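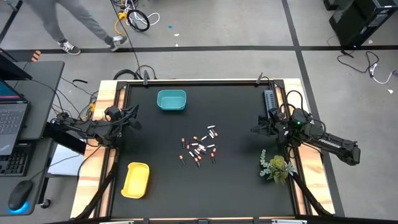

Guver Upholstery and Carpet Stain Powder

For sofas, rugs, car seats and mattresses

Guver is a dry powder cleaner for fabric stains you would normally attack with a wet sponge. You sprinkle it on, work it in with a soft brush, leave it for 60 minutes and vacuum it up. There is no rinsing, and the fabric can be used again as soon as the powder is gone.

The powder is made for grease, makeup, food spills and the gray film that builds up on armrests and headrests. It will lighten coffee and tea marks, but old ones usually need a second round. It does not remove ink, paint, rust or bleach marks.

Item number: 3698
Size: 40 oz resealable tub
Scent: none added
Color: off-white powder
Brush: sold separately (see Mandska brush below)

How to use it

Vacuum the area first. Loose dirt will turn into a paste if you skip this.
Blot any fresh spill with a dry cloth until nothing more comes up. Don't rub.
Shake on enough powder to hide the stain.
Brush lightly in small circles, working from the outside edge toward the middle.
Wait 60 minutes. Heavy grease can be left overnight.
Vacuum slowly with the upholstery tool, going over the spot in both directions.

Test a hidden spot before you start – the back of a skirt or the underside of a cushion is fine. Let the test sit for the full time.

Fabrics

Safe on cotton, polyester, nylon, olefin, wool blends and most microfiber. Do not use on leather, suede, silk or velvet. If your sofa tag has an X on it, stick to vacuuming or call an upholstery cleaner. Dark fabrics may show a pale dust after the first pass. Go over it again with a clean brush attachment.

Keep children and pets off the area until you have vacuumed. Wear a dust mask if you are doing a whole room. Store the tub closed in a dry cabinet. If the powder clumps, it has picked up moisture and won't absorb much.

Goes with

Mandska soft brush, with a short handle for cushions and stairs. Wash it in warm water and dry it bristles down.

Customer notes

"Took salad dressing out of a beige loveseat in two rounds. The first round got most of it but I could still see a ring in daylight." – Valentyna Harasym

"Works well on the car seats. It gets into the seams and takes a while to vacuum out, so use the narrow tool." – Idrisa Owino

"Did nothing for a pen mark, which the label does say. Fine on the armrests." – Yuzuki Minami

Shipping and returns

Orders ship from our warehouse within two business days. Unopened tubs can be returned for a full refund. If yours arrives with a cracked lid, send us the order number and we will replace it.

Page updated 2018-03-06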